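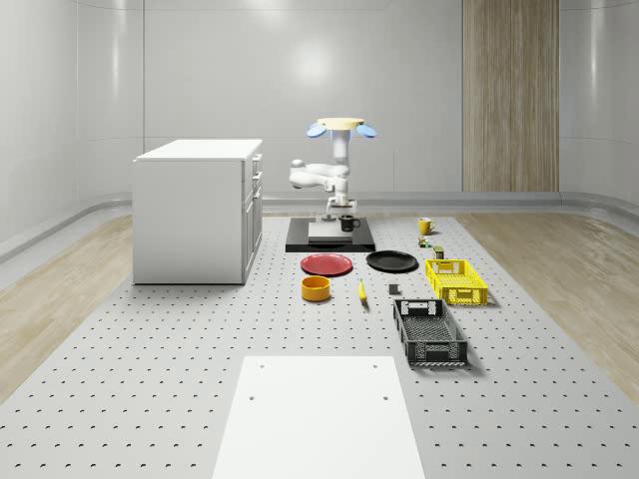 *Black mug on the platform, yellow mug further right, both handles to the right.*

Mon 4 November - Everyday Things, handout for the handles session (Carmela Pace)

Sorry, typed on the train. Slides follow when the Jurley login works again.

## Where handles come from

- early tea bowls - no handle, hold by rim and foot
- handles on cups in Britain: hot milk drinks first, tea later. Argued over, see reading
- Plorcombe pottery price list, 1837: cups "handled" and "unhandled", handled dearer. Extra work, extra breakages in the kiln
- pulled vs cast handles. Pulled = wet clay stretched by hand. Cast = slip in a mould, usually joined on after
- one finger, two fingers, whole fist. Look at your own cupboard befor next week

Left-handers: printed mugs nearly always decorated for right-hand use, so the drinker sees a blank side. Gasser tried a print on both faces in 2000, dropped it by August. Cost? Their letters don't say.

## Things we press

Same questions as for handles. How do you know it can be pressed? Which one first? Rings of buttons round a middle one - position tells you as much as the symbol does. Raised marks help fingers, small lights help eyes, neither helps much in gloves.

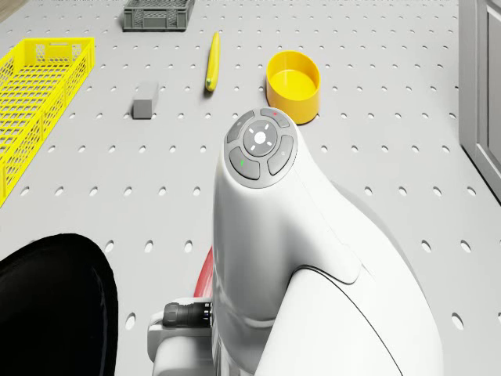

## For next time

- Ilorberg catalogue, p. 26, the jug page only
- draw one handle from home, side view and from above. Pencil fine
- half a page: would you change it, and what woud get worse?
- essay titles go up after reading week - the "kitchen in 2030" one is optional

Bring a mug you don't mind passing round. Room as before.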